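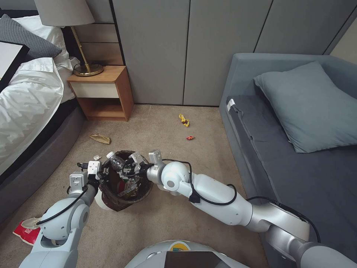
**发件:** Ollent 住宿事务办公室
**收件:** Distside 住户与合作单位邮件列表
**日期:** 2021年2月7日
**主题:** 回复:关于退房清洁标准及押金扣除办法的询问

各位住户、各合作单位:

本办公室收到列表成员就 Distside 带家具客房退房清洁事宜提出的询问。鉴于所涉问题具有普遍性,现通过本列表统一答复,不再逐一回函。原询问摘录如下:

> 您好。我单位在 Distside 为短期来访人员租用多间客房,去年十一月续签协议时,附件三中关于退房清洁的条款有所改动,其中若干处我们理解不一,特来函请教:
>
> 一、条款要求退房时"恢复至入住时的清洁状态"。地毯经过一段时间居住后必然有所变化,请问以何种标准判断?
>
> 二、押金扣除是否设有上限?上一期来访人员退房后,有一间客房的结算单列有地毯深度清洁费,但未附检查记录,我单位财务部门无法入账。
>
> 三、住户能否自行联系清洁公司?
>
> 四、垃圾清运改为集中投放后,客房内剩余垃圾由谁处理,协议中似未写明。
>
> 盼复为感。

现就上述各项答复如下。

**一、关于清洁状态的判断标准**

附件三所称"入住时的清洁状态",以入住当日双方签字确认的《客房状况表》为依据。正常居住造成的地毯绒面倒伏、家具压痕及轻微褪色,均属自然损耗,不计入清洁责任。液体渗入形成的污渍、烫痕、宠物毛发及异味,须由住户在退房前处理,或委托本办公室代为安排。

部分住户反映《客房状况表》中"地毯"一栏过于简略,仅有"良好""一般""较差"三档。该意见已予采纳。修订后的表格增设备注栏,住户可在入住后 2 个工作日内补充填写,并送交 Usthorpe 服务台盖章。逾期未补充的,以原表记载为准。修订表格启用前已经入住的住户,无须重新填表;如对原表内容有异议,可在退房预检时一并提出,由检查人员记入预检单。

**二、关于押金及扣除上限**

每间客房押金为 1,000 元,本年度不作调整。地毯深度清洁由 Wikström 清洁服务部承担,按间计费,每间 895 元,仅在普通清洁无法去除污渍时启用。普通补充清洁的费用视客房面积而定,大约 300 元,具体金额以结算单为准。

各项清洁费用合计不得超过押金总额。超出部分由本办公室承担,不向住户或租用单位追索。家具损坏、钥匙遗失等其他费用另行计算,不适用本项上限,具体见附件四。

来函所述结算单未附检查记录一事,经核查属实,系退房检查表与结算单分别由两处寄发所致。本办公室已向该单位补寄检查表副本,并对由此造成的不便致以歉意。今后凡列有清洁扣款的结算单,一律随附检查表副本及清洁服务部签收单;缺少任何一项的,租用单位可暂不确认,答复期限自材料补齐之日起重新计算。

**三、关于自行联系清洁公司**

住户可以自行委托清洁公司,但须遵守以下规定:

- 清洁作业应在退房检查前完成,并预留足够的干燥时间。
- 地毯不得使用含氯漂白剂或溶剂型去污剂。
- 清洁公司人员进入 Distside 各楼,须由住户陪同并在门厅登记。
- 自行清洁后仍未达到标准的,本办公室可另行安排清洁,费用按第二项规定处理。

自行委托所产生的费用由住户与清洁公司直接结算,本办公室不代收代付,亦不对清洁公司作推荐。住户如需了解地毯材质及适用的清洁剂种类,可向 Usthorpe 服务台索取保养说明。

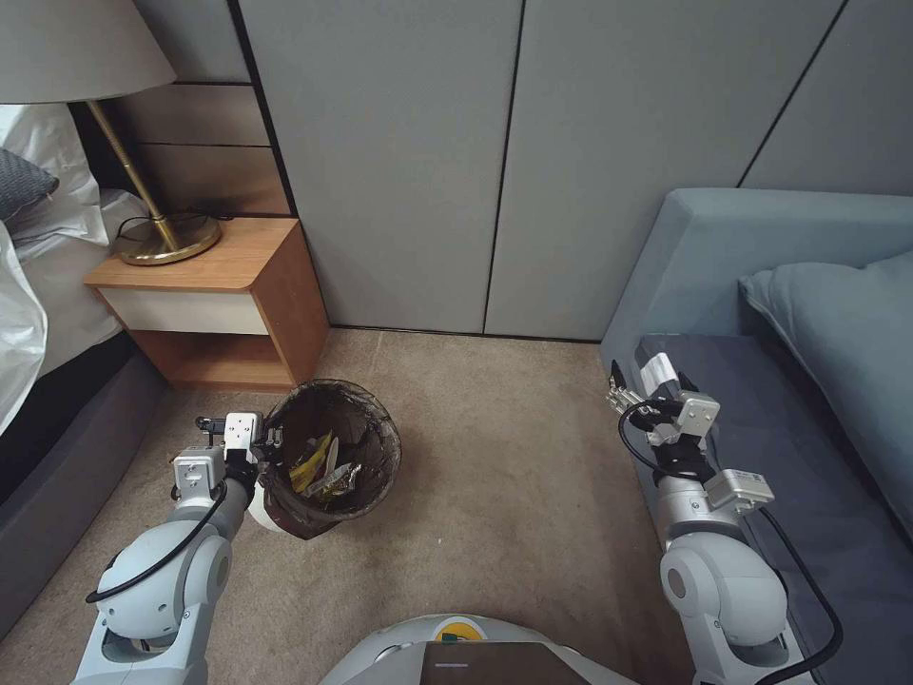

退房检查时,住户本人必须在场吗?

住户可以委托他人到场,也可以选择不到场。委托他人的,应于检查前一日将书面委托交至 Usthorpe 服务台;选择不到场的,以检查人员签署的记录为准,住户在收到记录后仍可按第五项规定提出异议。租用单位统一办理退房的,可由单位指定一名联系人代表全部住户到场,委托书注明所涉房号即可。

**四、关于客房内垃圾的处理**

垃圾集中投放点设于各楼底层后门外,住户应在居住期间自行分类投放。退房时,客房内垃圾桶应清空,桶身留在原处,不必更换垃圾袋。大件物品、纸箱及废旧电器不得放置于走廊,应提前向服务台预约清运。

客房内留有少量生活垃圾的,由保洁人员随退房清洁一并处理,不另收费。留有大量垃圾或未分类垃圾,需要安排专门清运的,按普通补充清洁计费。协议原文对此确有遗漏,下一版附件三将增补相应条文,增补前以本邮件所述为准。

遗留的个人物品不作垃圾处理。服务台将登记保管,并依照住户预留的联系方式发出通知。保管期满仍未领取的,由本办公室按《遗留物品管理办法》处置。食品及其他易腐物品不予保管。

**五、异议与复查**

住户或租用单位对检查结果有异议的,应在收到结算单后以书面形式提出,写明房号、退房日期及具体异议事项,并附相关材料。复查由未参与原检查的人员进行。复查期间,有争议部分的押金暂不扣除,无争议部分照常退还。

客房已安排新住户入住、无法现场复查的,以退房检查表、客房状况表及清洁服务部签收单为准进行书面复查。三份材料记载不一致时,采用对住户有利的记载。

**六、适用范围**

以上答复适用于 Distside 各楼带家具客房。Usthorpe 长租单元的清洁责任由各自租约约定,不在本次答复范围之内。Ollent 总部访客房间由总部行政处管理,有关询问请直接致函该处。

租用单位如已按旧版附件三与来访人员另行签订内部协议,请自行核对其中的清洁条款。内部协议与附件三不一致的,本办公室在结算时以附件三为准。

修订后的《客房状况表》及退房检查表可在服务台领取纸质版本,电子版将随下一期列表通知发送。需要英文版本的单位,请在回信中注明所需份数及寄送地址。

回复本邮件时,请勿选择"全部回复",以免将房号及结算信息发送至整个列表。

此致

Ollent 住宿事务办公室
Distside 管理组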